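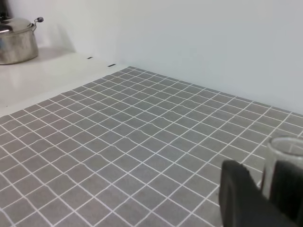
The gray tile next to the white ledge, pot parked at the back.

Small kitchen thread. I've been in this rental since December and the counter is the thing I have learned the most about, so I'm writing it down in one place.

The work surface is small square gray tile with white grout. The ledge beside it is smooth and white. They behave like two different kitchens.

Tile first. Good: I can put a pan down on it straight from the burner and not think about it. I have done that every night for months and there is no mark.

Bad: grout. Small tiles mean a lot of grout lines, and every one of them wants to be the color of whatever I cooked last. Turmeric is the worst. Beet juice came out easier than I expected. Coffee depends on how long I leave it.

What I do now: baking soda and a little water mixed to a paste, an old toothbrush, wait 14 minutes, scrub, wipe with a damp cloth. Then a second wipe with a clean cloth or it dries chalky.

Why 14. The first time I set the timer for 15 and stopped it early to answer the door, and it had worked, so I kept the number.

I tried the Skimus grout pen before that. It covers a stain fine. It also leaves a slightly brighter line than the ones next to it, so then you want to do the next one, and the one after that. I did two short rows and put it away.

Someone is going to say vinegar. I used vinegar in my last place and the grout got sandy. I don't use it here.

You can't roll dough on it. The grout lines print on the bottom and flour packs into them. I roll on a big Buckley board with a damp towel under it so it doesn't walk. The board lives on its side next to the fridge.

Same with chopping. Board always. A knife tip found a grout line once and I had to sharpen out the nick.

Now the ledge. It's glossy and wipes clean with one pass, but it isn't deep, so it won't hold much. I used to keep everything on it: oil, salt, spoon jar, radio, mail. It looked full all the time and I still couldn't find the salt.

In spring I cleared it and only let things back if I used them every day. What came back was the lidded steel pot and not a lot else. The oil went in the cabinet by the stove. The mail has a hook now.

The pot is a Hirus and I paid 30 for it at a moving sale. It gets rice, beans, soup, pasta, and popcorn when there is popcorn. Washing it and putting it in a low cabinet every night and then getting it out every morning was silly, so it stays out.

Stainless care, as far as I bother: hot water and dish soap, a soft scrubber, dry it right away. If the inside gets those rainbow patches I boil a little water with a splash of lemon. The outside has streaks. I've quit polishing it.

There are two narrow slots in the white part, along the edge where it meets the tile. Crumbs go in them. I go over them with the thin vacuum nozzle when I do the floor. A folded index card works if the vacuum is already put away.

I don't know what the slots are for. The landlord didn't either. If you have the same ledge and know, please reply.

Spills: wipe from the tile toward the sink, never toward the ledge. Otherwise it all ends up in the seam and you are back to the toothbrush.

Sealer. I bought a bottle of Jillix and put it on one corner with a small brush as a test. Water beads up there and soaks in everywhere else. I need a full day without cooking to do the rest and I haven't had one.

If you're picking a counter and not stuck with one, I would go with bigger tile and darker grout. Fewer lines. I wouldn't skip tile completely, the hot pan thing is too handy.

Time on all this: the quick wipe is nothing, the toothbrush job takes most of an evening and I do it when I can't stand looking at it, so not often.

Edit since two people asked: regular soft toothbrush, not the stiff brush from the hardware store. The stiff one took grout out near the sink and I have to patch it now. Will add to the thread when I get to the sealer.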